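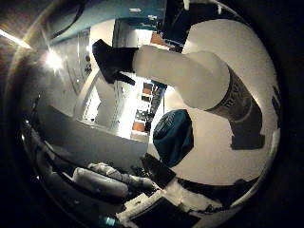
From: Revathi D'Souza
To: Lesham Allotments and Gardens list
Subject: Re: Saving tomato seed, is it worth the bother?
August 2020

Oh Haris, yes, it is so worth the bother! I've been doing it for years and I still get a daft amount of pleasure from seeing my own seed come up in spring.

Haris Kakakhel wrote:
> I have two plants of Tikora doing far better than anything else on my
> plot, and the packet is empty. Can I just keep seed from them, or will
> I get something odd next year? I have heard you need to ferment them,
> and my wife is not keen on that happening in the kitchen.
>
> Also, does it matter that they are next to Khurram's plum tomatoes?

First thing to check is whether the packet says F1. If it does, the seed will grow but you'll get a mixed bag (could be fun, could be four months of watering for nothing much). If it doesn't, carry on.

Pick your fruit from the best plant and leave it until it's a touch past eating. Mark the truss with a bit of wool now, or somebody will have it in a salad. Ask me how I know.

Then cut it across the middle, squeeze the seeds and jelly into a jam jar, add a splash of water and cover it with kitchen paper. Give it a stir when you go past. After 2 or 3 days it'll have a skin on top and smell fairly horrible, so put it in the shed and keep the peace at home! Top up with water, pour off whatever floats, and do that again until the water's clear. The good seed sinks.

Dry them on a china plate. Kitchen paper works too but they stick like mad, and I end up sowing little squares of paper along with them. Once they're properly dry they go in an envelope with the name and year on.

As for Khurram's plums, I wouldn't lose sleep. Most tomatoes sort themselves out before a bee gets near. The big beefsteaks and the currant types are a bit more likely to cross, so if you want to be fussy, put an old net curtain bag over a truss before the flowers open. Too late for the ones already set, of course.

I counted 77 seedlings from my Bukhari seed this spring, out of one saved envelope, and Ilham had most of the spares. If anyone has a non-hybrid yellow to swap I'd love some. Tadhg, did your Tondon ever ripen? You said in July they were still like marbles.

Happy squeezing,
Revathi

Lesham Allotments and Gardens list | Contact the list owner | Messages copyright their authors | Back to top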